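Limewash or regular matte for a north-facing hallway?

Home Forum > Walls, Floors and Finishes

tallowcreek
Posted 17th October

We're redoing the upstairs hallway and I can't settle on a finish. It's a long narrow run with one window at the north end, so the light is flat most of the day. The walls are old plaster with a skim coat the last owners put on. Right now they're a yellow cream that looks dirty no matter how much I wash it.

I have it down to 2 options. One is Vareo limewash in a mid gray. The other is plain Olen matte, also gray, which is what we used in the bedrooms. The limewash costs more and needs their primer. My worry is paying extra for something that ends up looking like I ran out of paint.

Has anyone lived with limewash in a hallway for more than a year?

pinhook_ridge
Limewash in a hallway is a mistake. Ours looked great for one winter. Then the kids went up and down with backpacks and by August there was a shiny stripe at shoulder height the whole length of it. You can't wipe it. If you try, you get a lighter patch where you rubbed. We went over it with matte and I haven't missed it.

duskrunner
Did you seal it? That sounds like unsealed limewash to me. We have Vareo in our entry and stairs with two coats of their sealer and I wipe it with a damp cloth. It went a little darker when we sealed it, so test that first.

pinhook_ridge
We did not seal it. The store told us sealing ruins the look, and I still think they were right. Sealed limewash looks like regular paint that somebody applied badly.

oldmill_gus
I paint houses for a living. A few things.

Check what the skim coat is before you buy anything. If the last owners painted over it with a vinyl paint, real limewash won't bond and you need the mineral primer, and the primer has to go on even. Any roller lap in it will show through.

Narrow hallways are hard because you see the wall from the side. Every bump in the plaster shows. Matte hides that better than satin, and limewash hides it better than matte, so long as you keep a wet edge. Do one whole wall without stopping. If you break for lunch in the middle you will see exactly where you broke for lunch.

Also, mid gray in north light goes blue. Get one with some red or brown in it.

tallowcreek
Thanks. I tested a corner with rubbing alcohol and the cream came off on the rag, so I'm guessing latex. That means primer either way.

On the blue thing, that did happen in the bedrooms. The Olen gray looked fine on the card and cold on the wall. The office gets sun from the south and the same can looks completely different in there.

sixpence_lane
You could skip gray. We did a hallway like yours in Sanna's clay color and it's the warmest part of the house now. Gray halls always feel like a parking garage to me.

duskrunner
Disagree on that. A gray with a bit of mauve in it reads warm next to white trim. It depends on the trim more than people think. What color is yours?

tallowcreek
Trim is off-white and staying that way -- I spent most of a summer stripping it and I'm not touching it again. Floor is red oak.

oldmill_gus
With red oak you want a gray that leans toward the floor. A green gray will fight it. Paint a big sheet of lining paper, two coats, and move it up and down the hall for a few days. Cards are useless.

pinhook_ridge
I'll agree with Gus on the lining paper. Still say no to limewash where people brush past it. Put it in the dining room if you have to have it.

sixpence_lane
What's the quote for the materials, if you don't mind? We paid 2,000 for a crew to do hall and stairs and thought that was high.

tallowcreek
No crew, just me. The limewash, primer and sealer come to a good bit less than that. There's a place in Esamden that carries Vareo and takes 10 percent off if you buy the primer at the same time. It's 20 minutes away, so I can go back if I run short.

I'm leaning toward limewash on the upper part and matte on the bottom with a chair rail between them. That keeps the backpacks off it. Pinhook, would that have saved yours?

pinhook_ridge
Probably, if the rail is high enough. Ours would have needed to be above a ten-year-old's shoulder, and that's a strange height for a rail.

tallowcreek
Fair point. I'll tape a line on the wall at a few heights and live with it before I buy any molding. The gray I keep going back to is a medium one with some pink in it, a bit streaky up close.
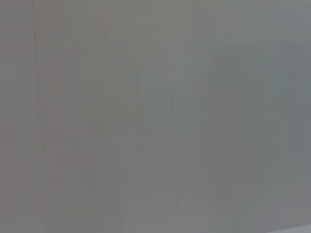
I still need to work out the sealer. If it darkens the color the way duskrunner says, I may go one step lighter on the gray to make up for it. I'll do two pieces of lining paper, one sealed and one not, and hang them both by the window.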